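On 20/06/2019 the Grurndale list wrote:
> Has anyone done the Homville to Flideck crossing with Duda Lines?
> Wondering if the inside cabins are bearable in August.

Hi all,

Yes, we did it last summer and I'd go again tomorrow! Inside cabin on deck 5, small but fine, and very quiet apart from the lifts. We paid £648 for the two of us with breakfast thrown in (dinner is extra, and the buffet queue took nearly 10 minutes both nights).
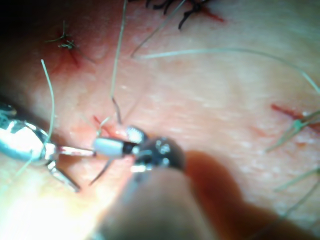 Two instrument tips, close up

Do get to Homville early if you're taking a car, as the lanes by the terminal are a muddle and the signs don't help. We were 10 cars back and still sat there for ages. Take a jumper for the top deck too, it blows a gale up there even in August.

Happy to dig out the cabin number if you want it, just reply off list.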